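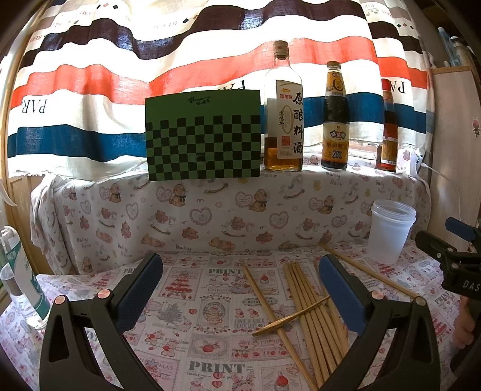
Firia hand-held gripper kit – what I'd buy first

I get asked a lot which Firia set to start with, so I put my own notes on the page. Most home recording jobs I help plan are kitchen table stuff: chopsticks, cups, sauce bottles. Thin sticks are the hard part, and they should decide your budget!

The single gripper is $182 and comes with one pair of soft finger pads. The two-hand set is $300, and I'd go straight for that if you have any sorting or bundling on your task list (buying the second one later costs you more, I did it that way myself).

Pads are $9 a pair. Put a few spare pairs on the first order – chopstick work is all at the fingertips. The Lovelel carry case is $50 and I'd call it optional unless you move between homes.

Leave some money for props too. Ordinary tableware from whatever shop is nearby does the job, and a patterned tablecloth is a good test before you commit to a long run of sessions.

We stock the Lakatos pads as well, same price, a bit firmer. Orders go out from Moner every morning, and pads can be swapped if you haven't opened them.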